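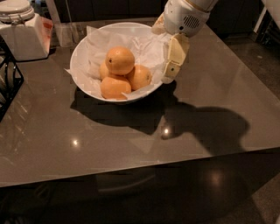 June 13, 2019

Damp readings first. North wall of the back bedroom, 30 cm above the skirting: down again on the handheld meter, but the corner by the chimney breast has not moved since the gutter was refixed. The meter is only comparative on plaster, so I am not reading much into one set. Same five points, same order, pins pushed in to the same depth.

Dehumidifier ran overnight with the door shut and the window taped. Hour counter shows 661. Emptied the tank at breakfast and again after lunch. The filter was grey with plaster dust, so I washed it and left it on the sill. Ran without it for the afternoon, against the manual.

Hartmut Weidemann came at ten to look at the chimney. His view is that the flashing is sound and the water is coming through the pot, which has no cowl. The flue was blocked at the bottom years ago with no vent, so whatever gets in stays in. He wants to fit a vented cap and cut an air brick into the old fireplace opening. Quoted 90 for the cap, fitted. The air brick I can do myself — the opening is only boarded over.

Urmila rang about the other quote, the one from Zudar for injecting the whole wall. It is 1,000 before making good. She and Gaurav had the same thing done at theirs and the marks were back by the second winter. I have told Zudar to hold off. Rising damp would not stop at one corner, nor would it be worse at head height than at the floor.

Took the board off after tea. Behind it: soot, a good deal of twig, and part of a brick. Filled two rubble sacks. The back of the opening is dark and soft to a screwdriver for the first two courses, firm above that. Did not go further up as the torch was failing.

Lime plaster to order from Petersen. Ask whether they still do the small tubs. Kulsoom has my long bolster and needs to be asked for it.

Rain from six, light, wind south-west. Put a tray under the flue with a sheet of newspaper in it. Will look before bed.

3 comments
Share 0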